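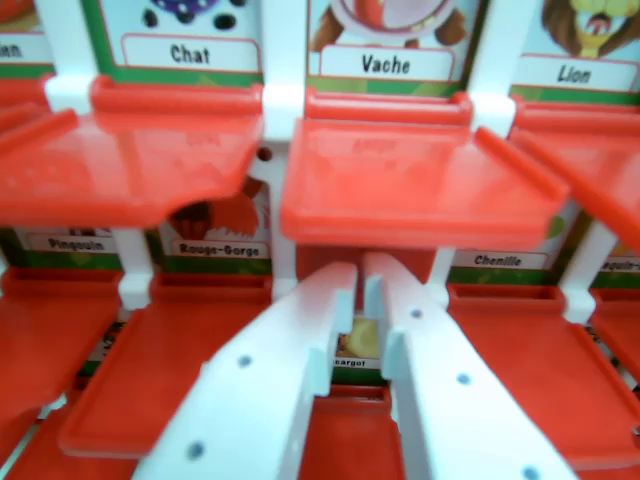
Trula 套件在动物翻牌盘上作业，腕部相机视角。Hollonley 供图

Hollonley 推出 Trula 桌面夹爪套件：让机械臂学会翻牌、拨片、掀盖子

Villca，8月9日

大家好，我是 Khairul Siregar，Hollonley 的产品负责人。按规矩，新闻稿应该用第三人称写，开头先来一句“领先的某某方案提供商今日宣布”。我写了一版，自己念了一遍，念到第二行就不想念了。所以这一份我就按平时说话的样子来写，各位编辑朋友要引用哪句就引用哪句，不用再来问我。

先说正事：Trula 从今天起接受订购。它是一套装在小型桌面机械臂末端的夹爪套件，包括夹爪本体、一对细长的白色指夹、一台装在手腕位置的小相机、一根线束、一份标定板，还有一套我们自己写的软件。整套定价 1150 欧元，不含机械臂，不含税，含运费。下单之后 7 个工作日内发货，备件也是同样的时间。

为什么做这个东西？说来话长，我尽量讲短一点。

我们公司在 Villca，地方不大，楼下是一家修自行车的铺子，楼上就是我们。早些年我们主要给实验室做转接法兰和线缆，客户买了机械臂，发现手头的夹爪装不上，就来找我们车一个零件。做着做着就发现，大家抱怨的事情都差不多：夹爪抓方块很稳，抓杯子也行，可一碰到小而薄的东西就犯愁。卡片、小翻盖、拨杆、盒子边上那种窄窄的唇口……指头太粗，伸进去就把旁边的东西一起撞倒了。相机装在外面的支架上，手一伸过去正好把要看的地方挡得严严实实。

我自己也被这事折磨过。那时候帮一个客户调试，任务是把一排小盖子按顺序合上，我在屏幕前坐了一下午，画面里全是夹爪的后背！从那以后我就老惦记着，能不能做一副瘦一点的指头，再把眼睛放到手腕上去。

Trula 就是从这个念头里长出来的，前后花了将近 17 个月。

开头那张图是腕部相机看到的样子，我很喜欢。那是一个翻牌式的动物棋盘，红色的翻牌座，白色的立柱，卡片上印着法语名字：Vache 是奶牛，Chat 是猫，Lion 就是狮子，还有一张 Rouge-Gorge，知更鸟。两根指夹从画面下方伸进来，指尖几乎碰在一起，中间那条窄缝里正好露出一张画着蜗牛壳的小卡片。玩过这类猜牌游戏的人一看就懂：牌座一个挨着一个，哪一块要翻下去，哪一块要留着，手都得从缝里走。小朋友拿手指一拨就过去了，机械臂要做同样的事，难度可一点不低。

我特别愿意拿这种游戏盘给人看，原因很简单，便宜，好买，家里可能就有，而且它把好几件麻烦事凑到了一块儿。牌座是斜的，卡片有的露出来有的被挡住，名字的标签还可能只剩半截。你让机器人“把蜗牛翻下去”，它得先认出哪张是蜗牛，再找到能下手的边，再把指头送到那条边上，最后用合适的力气拨一下。哪一步差一点都不行。

下面讲讲套件里的东西，按我觉得重要的顺序讲，跟包装盒上的顺序不一样。

先讲指夹。Trula 的指夹做得细长，往指尖方向收，指尖是方的，带台阶。形状我们改过很多版，抽屉里现在还躺着一大堆废品，有几根弯得跟香蕉似的。最早的版本是尖头，看着很灵巧，一用就滑，卡片边缘一蹭就跑了。后来换成圆头，又太胖。最后定下来的方头是我们的机械工程师坚持的，我当时还反对过（这里公开认错）。方头的边是直的，贴着一条直边推的时候，受力很好预估。

指夹可以换。松开螺丝，拔下来，插上新的，拧紧，再跑一遍标定就行。我们每套多送一副，因为细指头嘛，早晚要断一次，我不想让你们在断掉的那天下午干等快递。以后单买也可以，价格在订购页上写着。如果你们有自己的打印机，想改形状，安装接口的图纸会跟着套件一起给，随便改，改好了发给我看看，我是真想看。

再讲相机。它装在手腕上，朝着指尖的方向看，所以不管手臂走到哪里，指尖和它面前的东西总是一起出现在画面里。有的朋友会问，那全局怎么办，手凑得这么近，整张桌子长什么样就看不到了呀。对，是看不到。我们的建议是再配一台固定的外部相机，型号不限，软件可以接第二路画面进来做粗定位，腕部这一路管最后那一小段。没有第二台也能用，就是起始位置要自己先教好。

光线也得说一句。亮面的塑料会反光，游戏盘这种东西尤其明显，灯从正上方打下来，画面里就是一片白。软件里有曝光锁定，建议开着。我们自己的桌上放的是一盏很普通的漫射台灯，从侧面照，效果比之前那套挺贵的环形灯还让我满意。（环形灯现在归前台拍快递单用了。）

然后是力度。翻牌、拨片这种动作，最怕的就是手重。Trula 的夹爪本体会持续读取电机的电流，估一个接触的大小出来，超过你设的上限就停住，往回退一点。这个估计不算精密，我不想吹牛，它比不上专门的六维力传感器，做精密装配的朋友请继续用你们的好家伙。对付桌上的卡片、盖子、小开关，够用。上限可以按任务分开存，掀纸盒盖用一档，拨硬塑料的翻牌用另一档，切换的时候跟着任务一起走，不用手动去改。

软件这块我多讲几句，毕竟团队里做软件的同事盯着我写这份稿子呢。

装好以后打开界面，能看到腕部画面、夹爪开合的位置和接触读数。旁边有录制按钮，你可以拖着手臂走一遍动作，也可以用手柄遥控，画面、关节角度、夹爪状态会按时间对齐存下来。存的格式是公开的，说明文档也写得清清楚楚，拿去训练你们自己的模型也好，单纯回放也好，都不用经过我们的服务器。说到服务器，软件默认就不联网，数据都留在你自己的电脑上。学校的老师问得最多的就是这一条，所以我专门写在这里。

随套件附带一本练习手册，中文版和英文版都有。练习从最简单的开合、对准讲起，往后是推卡片、掀盖子、翻牌，最后一章留给想自己出题的人。手册里的每个练习都写了需要准备什么道具，大部分在文具店和玩具店就能买到。我们没有在盒子里塞一堆定制道具，试过，箱子大了一圈，运费也上去了，最后决定还是让大家就地取材。

手册里翻牌那一章，我自己写的，写得有点啰嗦，大家多包涵。那一章建议先把盘子固定在桌面上，别小看这一步，塑料盘底座轻，手一推整个盘子就跟着跑，你在那里调半天参数，其实是盘子在溜冰。再有，起步阶段请从边上没有遮挡的牌开始练，指头两侧都有余地，熟了以后再去碰挤在中间的那些。卡片的语言无所谓，我们用的是法语版，因为买的时候货架上就那一种，结果整个办公室都会说“蜗牛”了，Escargot，Escargot，叫了好几个星期。

有人会说，教机器人玩小孩的游戏，有什么用？这个问题我在展会上被问过很多回了。我的看法是，工厂和实验室里有大量的活儿，动作跟翻牌差不多：掀开样品盒的盖子，拨一下卡扣，把标签片翻到另一面，从一排挨得很紧的格子里碰其中一个。拿真家伙去练，撞坏一次心疼一次；拿游戏盘去练，撞就撞了，捡起来重来。练出来的手眼配合，换个对象还得重新调，这我承认，可起步的门槛确实低了很多。

接下来讲合作方。Avwood 是我们这一次的渠道伙伴，负责教育客户的订购、培训和换修。他们跟学校打交道比我们在行多了，课时怎么排，一个班几个组共用一台怎么安排，安全须知贴在哪里，这些问题去问他们会比问我快。学校和培训机构请直接通过 Avwood 下单，价格跟在我们这儿买是一样的，发票和采购流程也由他们处理。个人、实验室和公司可以继续找 Hollonley 直购。

质保是 2 年，夹爪本体、相机和线束都在里面。指夹属于耗材，不算质保，但如果刚拆箱就发现有裂纹，拍张照片发过来，我们直接补寄，不用把坏的寄回来。自己改了接口或者换了电机的，质保就管不到了，这一点请理解。维修我们自己做，就在 Villca 这边，不外包。

还有几件事我觉得应该提前说清楚，省得大家买回去再生气。

一，Trula 夹不了重东西。细指头的代价就在这里，拿一杯水、一本厚书，请换别的夹爪。

二，它不是给无人看管的产线准备的，也没有做防水防尘。请放在室内，桌面上，旁边有人。

三，兼容的机械臂有限。目前支持的型号列表在订购页，下单前请务必对一下法兰和供电。列表以外的型号，可以写信来问，附上法兰图纸最好，能做转接件的我们会报个价，做不了的也会直说。

四，软件里自带的示例任务，换了盘子、换了灯、换了桌子高度，都要重新标定、多半还要重新录。谁要是跟您说插上就能玩遍所有桌游，那肯定不是我们的人说的。

后面的计划也透露一点。12月我们打算放出一次大的软件更新，主要是把标定流程缩短，现在要来回挪标定板，我自己做的时候都嫌烦。另外会加一个批量检查录制数据的小工具，哪段画面丢帧了、哪段读数断了，一眼能看出来，不用一段一段点开。更新对所有买过 Trula 的用户都免费。软一点的指夹也在试，适合碰纸片和薄膜，还没做到让我满意，所以这次没有放进来，时间表我也先不说了，说早了同事会瞪我。

媒体朋友如果想借样机，我们准备了几套，可以寄，也欢迎来 Villca 现场看，提前写信约时间就好。来现场的话，翻牌盘随时都架在桌上，您可以自己上手遥控，别怕碰坏。借机的请在稿件或视频发布以后寄回来，运费我们出。测评怎么写由您定，我们不看稿，有参数上的疑问随时找我核对。

老师们如果想先看看练习手册再决定，可以向 Avwood 索取电子样章，翻牌那一章就在里面。看完有意见请尽管提，错别字也请告诉我，上一版里我把“指尖”打成了“指甲”，印出来才发现。

关于 Hollonley
Hollonley 位于 Villca，设计和生产桌面机械臂的末端配件、转接件与线缆，客户包括高校实验室、职业院校和小型自动化团队。Trula 是公司首款带视觉的完整夹爪套件。

关于 Avwood
Avwood 为学校和培训机构提供机器人教学设备的采购、师资培训与售后服务，是 Trula 在教育市场的渠道伙伴。

媒体联系
Khairul Siregar，Hollonley 产品负责人
借用样机、索取高清图片或预约到访，请通过 Hollonley 网站的媒体页面留言，标题注明“Trula”和贵刊名称。图片可免费用于与 Trula 相关的报道，请注明“Hollonley 供图”。

订购
个人、实验室及企业：Hollonley 网站订购页
学校及培训机构：Avwood 教育采购窗口

价格、配置及兼容型号以订购页当日公布的信息为准。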